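# Week 8: Campaign promises and people in uniform

Notes to go with Wednesday's session. Please read them before you come, or at the very least on the bus!

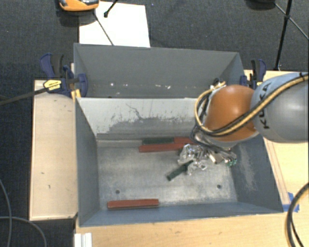

Joelle Harb wrote after last week's class to ask whether a promise of better pay to soldiers and police is really any different from a promise to teachers or nurses, given that all of them are paid out of the same pot and all of them have a vote. Her feeling was that we had been rather hard on candidates who make such promises, and that a badly paid constable has as much right to be courted as anyone else.

I think that is a very good question, and I have rearranged this week's notes to start with it, so if you printed the earlier version (sorry) please put it aside.

## 1. Where Joelle is right

A constable is a citizen. In most of the countries we look at on this course, police and soldiers may vote, and they have rent and school fees like the rest of us. If a government has let their wages slide for years, an opponent would be foolish not to mention it. Nothing in the ordinary rules of campaigning says you may speak to farmers about fertiliser but must go quiet when you pass the barracks gate.

It is also true that poor pay among junior ranks is a public matter. Bribes at roadblocks, officers doing second jobs at night, families living in leaking quarters: voters care about these things, and they ought to be argued over in the open.

## 2. Where it gets harder

A nurse who dislikes the result of an election can go on strike or write to the paper. A soldier has a rifle. Most writers on the subject come back to this sooner or later, and they worry about two things in particular. One is that the force begins to think of itself as belonging to whoever made the best offer. The other is that the losing side begins to think so too, even when it is quite untrue, and stops trusting the people who guard the polling stations.

Notice that the second worry needs no wrongdoing at all. A rumour will do it.

## 3. Our case: Turkovmont

We shall stay with Turkovmont, the made-up republic from the course pack, so that we can argue without anyone having to defend their own country. To remind you of the position:

- Bohumila Matoušek is the sitting president and has held office for 9 years.
- Ibrahim Haruna is the challenger. His manifesto promises every private and constable an extra 200 crowns a month.
- Officers above the rank of captain get nothing new under his plan.
- Matoušek's party says the promise is an attempt to buy the army. It then announces a housing allowance of its own.

Do look carefully at that third line, as most people skip over it. A rise for the lower ranks only is cheaper, and it may well be fairer, but it also draws a line through the middle of the force. Think about how it feels to be a major in Plalska barracks, hearing the men cheer a speech on the radio that has nothing in it for you.

Then think about the fourth line. If the challenger's offer is bribery, what is the allowance? Samira Fakhoury's group had a lively go at this last term and never settled it, and I don't expect we shall either.

## 4. Words we shall use

**Civilian control**: the rule that elected people, and not generals, decide what the forces are for.

**Special voting**: casting ballots in barracks or on an earlier day. It is handy for those on duty, but it can make it rather easy to see how a unit voted.

**Patronage**: giving jobs, money or favours in return for loyalty.

## 5. For Wednesday

Read chapter 7 in the pack, up to the part on pensions. You can leave the tables unless you enjoy tables.

Then write roughly a page, by hand if you like, on one of these:

1. Should Haruna have made the same promise to all ranks?
2. Should pay for the forces be set by an independent board, so that no candidate can promise it?
3. Would you let serving officers attend a rally out of uniform?

Ye-ji Seok has kindly offered to open the discussion on the second one. We are back in the Plilthorpe room, the one with the noisy radiator, so bring a jumper in case I have to turn it off.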